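Drawer contact fault at Stiltport: speaker notes
31 January 2019

Slide 1. Title
Say what the talk covers: one fault, one missed stop, the change made afterward. Hardware is the Flarkex gripper on the Sheehan arm, with the Osteck controller. Leave the grasp planner for questions.

Slide 2. The task
Open the refrigerator, pull out a clear drawer, take out or put back one small item, close up. Freezer drawers are included in the same set. The plan has four phases: approach, hook, pull, reach. The fault happened between hook and pull. Point out that the arm is in contact with the appliance for most of the cycle, so a contact reading by itself is no reason to stop.

Mention the drawer material early. Clear plastic gives poor depth returns, and the front rim is the worst part of it. The planner takes the rim height from a stored model of the drawer and corrects it with whatever depth points it gets. On a bad pass it gets very few.

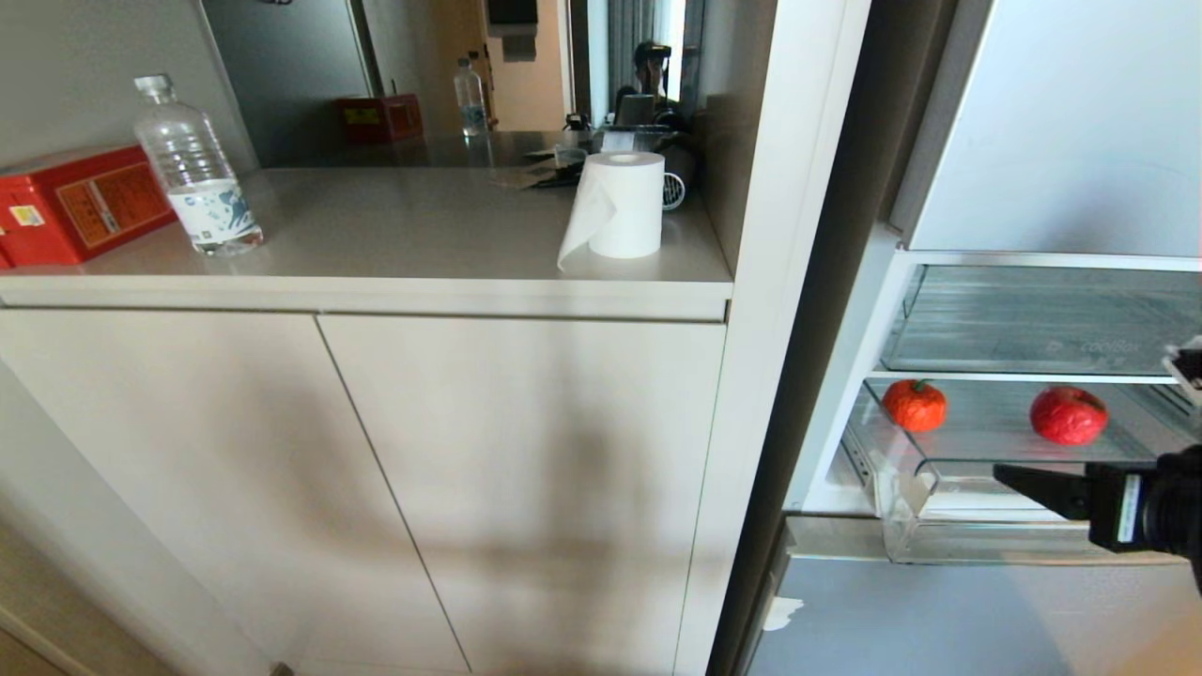 Reach depth matters here too. The finger is flat and wedge-shaped, chosen so it can get under a rim or alongside a piece of fruit in a tight space. The same shape will slide into a gap it was never meant to enter, and once in, it does not back out along the same line unless the wrist is square to the drawer.

Slide 3. What happened
Run 17. The stored model was for the drawer above. The planner applied it to the lower one and placed the finger 19 mm too low. The finger went under the drawer body and wedged against the guide.

The hook check passed. It looks for resistance when the finger moves outward, and a wedged finger gives plenty of resistance.

The pull phase then started. The drawer moved a short distance, bound on one side, and stopped. The arm kept pulling. The controller held that load for 14 seconds, until the operator pressed the stop button. No injury. The drawer was taken out by hand and one guide was found bent.

Pause here. People usually ask why the force limit did nothing. Next slide.

Slide 4. Why the limit did not trip
Two separate causes.

First, the limit was set on the wrong axis. The pull phase allows up to 19 newtons along the pull direction, measured in the tool coordinates. The wrist had rolled during the hook, so part of the real load was read as side load. Side load had a warning threshold and no stop threshold. The log shows the warning, repeated.

Second, the stall timer was reset by the planner. Every time the planner sent a new target, the timer went back to zero. The planner was sending new targets because the drawer was not moving. A stalled pull therefore kept itself alive.

Either cause alone would have given a late stop. Together they gave none. Show the load trace and leave it up while explaining the timer – it is hard to follow from the text.

Slide 5. Drawer identity
The wrong model was loaded because the drawer label came from the task list, and the task list had been edited after the previous run. The planner had no check that the drawer in view matched the label. Two drawers stacked one above the other, both clear, similar fronts: there is not much in the camera data to separate them unless shelf height is used.

Shelf height is now used. If the measured height and the stored model disagree by more than half a rim, the run does not start.
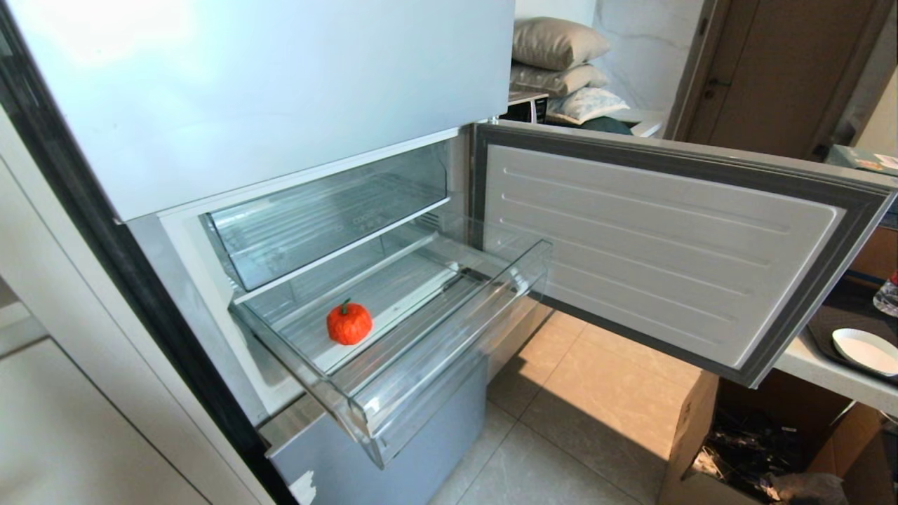
One objection raised at the dry run was that the height check only moves the problem, and that a drawer left partly open would pass it and still be hooked wrong. The same comment asked for a stop on total load regardless of axis, with the drawer check treated as a convenience. Both points are accepted. The total load stop is in the build planned for April. The height check stays because it prevents wasted runs.

Slide 6. Changes made
Load limit computed from all three axes.
Side load warning promoted to a stop.
Stall timer owned by the controller. The planner can read it and cannot reset it.
Hook check now requires a small drawer movement as well as resistance.
Stop button test added to the start of each session.

Slide 7. Still open
Release after a stop. The arm currently holds position, so a wedged finger stays loaded until someone frees it. Going limp is worse with a door open above or beside the arm. A slow retreat along the recorded approach path is being tested on a bench drawer, no results to show yet.

Take questions on the load trace first. Raw logs are on the backup slide.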